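2. Materials and Methods

2.1 Selection of bags

The study covered soft and semi-rigid bags sold for carrying dance and cheer equipment, with a main compartment closed by a coil zipper and at least one inner compartment closed by a second zipper. Bags with a drawstring or roll-top closure were left out, as were hard shell cases in which the zipper carries almost no load once the case is shut. Nine models met the criteria. They were sold under the names Fimberg and Geltine, and all were bought through ordinary retail channels with no contact with the seller beyond the order itself.

The final sample was 34 bags. The models were not equally represented, as two of them were withdrawn from sale while the sample was being assembled and could not be restocked. Unequal group sizes were handled in the analysis (Section 2.5) and no bags were dropped to even them out. Color was ignored at the selection stage. It was recorded, however, since dyed tape can differ in stiffness from undyed tape, and the earlier literature on luggage closures does not settle whether the difference matters under a light load.

Each bag was unpacked, emptied of paper filling and left open in the test room overnight before the first measurement. Swing tags and adhesive labels were removed. Sewn-in care labels were left in place, including those that sat close enough to the inner zipper to be caught by the slider, because a user would normally leave them there as well.

2.2 Load and packing order

Wear on a bag zipper depends on the tension across the closure as much as on the number of times it is opened. A standard load was therefore defined for the main compartment: one pair of dance shoes in a cloth sleeve, a folded warm-up top, a hand towel, a brush holder with its brushes, and a rigid cosmetics box. The items went in the same order every time, with the box at the hinge side and the towel on top. The shoes were placed sole to sole. For the smaller models the towel was folded once more, and this is noted in the data as a separate packing state.

The inner compartment was loaded with a flat pouch of hair pins. Pins were chosen over softer contents for their tendency to work their way into the zipper path, a complaint that appears often in customer remarks about bags of this type. The pouch was left closed during cycling so that the effect came from its bulk alone. Loose pins were tried in a preliminary series and gave results too scattered to be of use – a single pin lodged in the slider could end a run that had otherwise shown no wear.

No attempt was made to simulate damp contents. Moisture from used clothing is known to affect metal sliders, but controlling it would have required a separate chamber and a longer program.

2.3 Cycling and force measurement

Opening and closing were carried out on a Mulder bench, a horizontal carriage that draws the slider along the tape at a constant speed and returns it along the same path. The slider pull was fixed to the carriage by a short length of cord instead of a clamp. A clamp holds the pull at one angle, and on curved closures this drives the slider into the outer edge of the tape at the corners. With the cord, the pull was free to follow the curve within a narrow range.

The force needed to move the slider was logged over the full length of the closure. Two values were taken from each pass: the mean force along the straight part and the peak force at the corners. The first and last sections of the track, where the slider leaves or meets the end stop, were cut from the record before either value was calculated.

Bags were held in a shallow tray lined with felt. The lining kept the base from sliding while still letting the side walls move outward, as they do when a full bag is closed by hand. Measurements with the walls held rigid were lower and more regular, but they did not rank the models in the same order and were judged to be a poor stand-in for use.

A run ended when one of the following was observed: the coil opened behind the slider, the slider came off the tape, the tape tore at the seam, or the carriage stopped on its force limit. When the carriage stopped, the slider was freed by hand and the pass was repeated once. If it stopped again at the same place the bag was classed as failed.

2.4 Visual grading

After cycling, each closure was graded by two observers working apart from one another. Grading followed the Skillia sheet, which treats coil, tape, slider and seam as separate items and gives each a grade for wear. The sheet was written for sports luggage and needed small changes. The item for lock hardware was removed, and an item was added for the lining next to the inner zipper, where fraying was common and had no obvious place on the original form.

Observers saw the closures without the body of the bag, through a window cut in a sheet of gray card. Brand marks on the slider pull could not be hidden in this way. The pulls were wrapped in tape before grading, though the shape of the pull remained visible and an observer familiar with the models could probably have told them apart. Where the grades differed, the higher wear grade was kept. Averaging was considered and rejected, as the grades are ordered classes and the distance between neighboring classes is not fixed.

Support surface was treated as a side question. Bags of this size are packed on floors, benches and beds, and the surface changes how far the base sinks and how much the side walls lean. Textile covers add their own friction. A honeycomb weave, such as the pale green bedspread in Figure 2, has a raised surface and may hold a fabric base differently from a flat sheet. The effect was not measured here, and the felt-lined tray was used throughout. 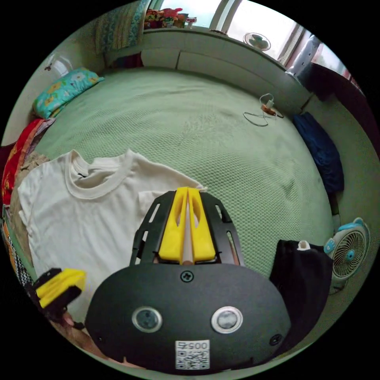 Page last modified: October, revision 2

Figure 2. Hand-held gripper with yellow fingers over a bed with a pale green honeycomb-weave bedspread.

2.5 Analysis

Mean and peak slider force were analyzed separately. For each bag, the change in force over the run was expressed relative to the value recorded after a short running-in period. New coil zippers often loosen during the first passes, and using the very first pass as the baseline would have hidden later increases in several bags. The length of the running-in period was fixed before the main series and was the same for all models.

Models were compared with a mixed model in which the individual bag was a random effect. Packing state, tape color (dyed or undyed) and closure shape (straight or curved) entered as fixed effects. Interactions were limited to packing state by closure shape – the only pair for which there was a mechanical reason to expect one. Bags that failed before the end of the program contributed all passes up to the failure.

Visual grades were compared by rank. Agreement between the observers was calculated for each item on the sheet as well as for the sheet as a whole, as the overall figure can hide poor agreement on a single item. The added lining item was left out of the overall figure so that the result could be set beside earlier work using the unmodified form.

Failures of the inner zipper were analyzed apart from those of the main zipper. The two closures on a bag differed in gauge and slider type in most models, and an inner failure did not end the run on the main closure. Retail price was recorded at purchase but was not used as a predictor.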